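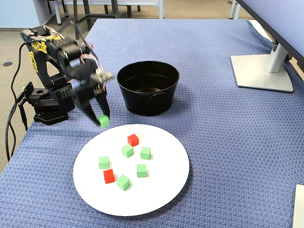

Green and red cubes on a white dinner plate, with a black bucket behind.

Sort by color, says the advice, and the rest of the house will follow. I have my doubts. Telma Paredes has been teaching a tidying class in Dundmont since May, and she starts everyone off with small cubes, a plate and a bucket. The fee is 40 dollars. The cubes stay with her.

Her argument is that people can't sort a kitchen drawer until they can sort something that doesn't matter to them. A cube has no history, so you can't get sentimental over it. Fair enough, but my drawer at home holds batteries, a bike key and 22 takeout menus, and none of it comes in two colors.

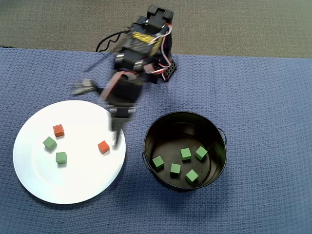 Red and green share a plate on the blue cloth.

Mahtab Shokri took the class twice and swears by it. She says she now clears her counter in around 10 minutes each night. When I stopped by, the counter was clear – the chair next to it was not.

I'll give Paredes the plate. A wide, plain white surface does make you look at what is on it, and I have started emptying my pockets onto one by the front door. The bucket I trust less. Things that go into a bucket in my house tend to stay there, whatever color they are.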